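Gripper opens crooked after finger swap, Kiani cell
Forum > Cells and Fixtures > Setup and Maintenance

melur_s
Posted August 31, 2026
Hi all, Melur Sopacua here, I look after the Kiani cell at our shop. We changed both fingers on the two-finger gripper and now it closes off center. The left one touches the part first and shoves it over, every single time. I re-homed it 4 times and nothing changed. Penex controller, Gramach fingers. Anybody been through this?

gritty_bolt
Did you torque the finger screws with the jaws open or closed? I always do mine closed on a gauge block. If you snug them up wide open they can sit a hair off and you'd never see it until it grabs something.

melur_s
Open. Ugh. The Gramach sheet didn't say.

tallpaul88
I don't buy the screws thing. My bet is the zero offset, the Penex keeps the old finger width until you clear it by hand. Ours did the same at 800 cycles and I spent a whole afternoon with a torque wrench for no reason.

gritty_bolt
One offset moves both fingers, Paul. It wouldn't make one side land early.

tallpaul88
It does if the grasp center is figured from that width! Check the tool frame before you take anything apart, that's all I'm saying.

melur_s
Okay, I'll do both, offset first because it's less work (sorry bolt). I also set up the sim copy of the cell so I can compare the open pose with the real one. Grabbed this from the wrist view, it's the pose I'm using as my reference:
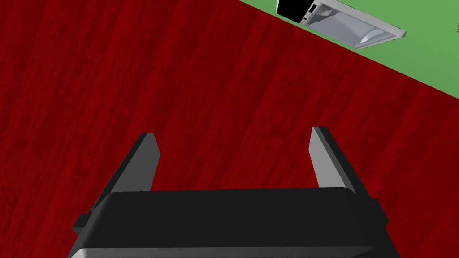

Sim wrist view, fingers open, nothing in the grip

bollberg_fan
Nice, I do the same with our Bollberg cell. Just remember the sim fingers are perfect and yours aren't, so it'll help with the tool frame but it won't show you a badly seated screw.

gritty_bolt
What he said. Put a gauge block in the real one and run a feeler down each side.

melur_s
Will do. I've got 2 hours on the cell Thursday, so I'll clear the width, check the frame, then reseat the fingers closed if it's still off. Does anyone have the torque number for the Gramach screws? My sheet is missing that page.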